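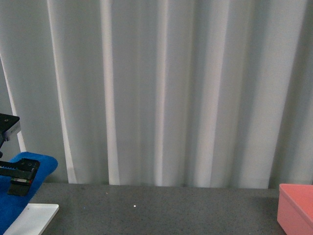
Every January someone tells me to try a no-spend month. Last year it was Darcy, who swore she'd saved 467 pounds. I asked what she spent in February and she changed the subject.

I did it anyway — 22 days, then the boiler went.
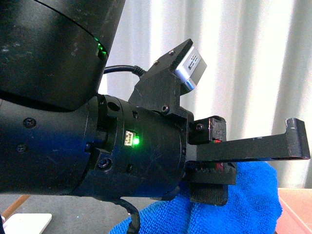 What I kept

Packed lunches, mostly. I also dropped a gym I hadn't visited since moving to Ridstead. Whether that needed a challenge with a name, I doubt it.
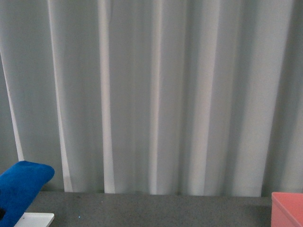 Pale grey curtain, grey tabletop

I'm told there's a no-spend spring now. No thanks.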